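Progress report: two-arm kitting cell, Dornville plant
Reporting period ending 2024-11-22
To: Annelore Steinbach, Operations Funding
From: Sointu Ikonen, Process Improvement, Hudance

Summary

The cell is running on the day shift and the second milestone has been met on paper. I want to explain the "on paper" part, as the vendor's own summary, which you will have received from Amuvus, reads more cheerfully than mine.

The target for this stage was that the two arms would sort and place small parts for the Kawaguchi order without an operator standing next to them. They can do that for 10 of the 19 part types. For the other nine, someone has to step in often enough that we have stopped pretending it is unattended. The milestone wording only asked for "a majority of part types," so it counts. I would not have written it that way, and I would ask that the next one be written in terms of finished kits.

What was done

The bench was moved away from the main aisle after complaints about foot traffic. Amuvus retaught the pick positions twice, once after the move and once after the parts supplier changed its packaging. Each time we lost the cell for most of a shift. Neither stop was in the original plan, and neither appears in the vendor's uptime figure, which leaves out what they call setup. For the people who had to pack those kits by hand at short notice, it was downtime.

In the best shift so far the cell completed 146 kits. That is a good number and I don't want to hide it. It is also one shift, with the easy part types and an Amuvus technician on site the whole day. A typical shift is well below that, and I would rather not quote an average until we have a month without outside help. 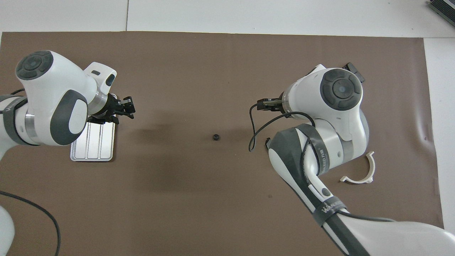 Small round parts remain the main source of trouble. They roll, they land on edge, and a gripper that closes a little off center pushes them away. Curved plastic parts are the other group we can't leave alone. If one is turned the wrong way, the software waits for a person to fix it, and the person is usually at the other end of the line by then. Amuvus says an update to the vision software will address both. They said the same in April.

Effect on staff

The proposal said the cell would "free three operators for higher-value work." Three people were indeed taken off kitting. One now spends nearly all of her time watching the cell, clearing stops and refilling parts. The second moved to final inspection, which he asked for and likes. The third has been covering absences on other lines, and she has told me plainly that she does not see it as a step up. I agree with her.

There have been real gains. Wrist and shoulder complaints in the kitting area are down, and the operators on the remaining manual benches say they don't miss the repetitive counting. The operator who looks after the cell has become very good at it and can often tell from the way an arm hesitates that a stop is coming. That skill is not in her job description or in her pay grade. I have raised this with HR and have no answer yet. If she leaves, we have no one trained to replace her, and the two-day course in the contract has not been scheduled.

The floor was told at the start that no jobs would be lost. That is still true. People keep asking me whether it will be true next year – I have no statement from management that I can show them, and I would like one.

Budget

Spending is within the approved amount. The costs of moving the bench came out of the plant maintenance budget and are not shown against this project. I think they should be.

Requests for the next period

Please hold the final vendor payment until the remaining part types have been run by our own staff, with no technician present. Please also approve the operator training now, separately from the software update, so that one delay does not cause the other.

I am not asking for the second cell at this time. Amuvus has sent a quote for it, and I have it on file if you want to see it.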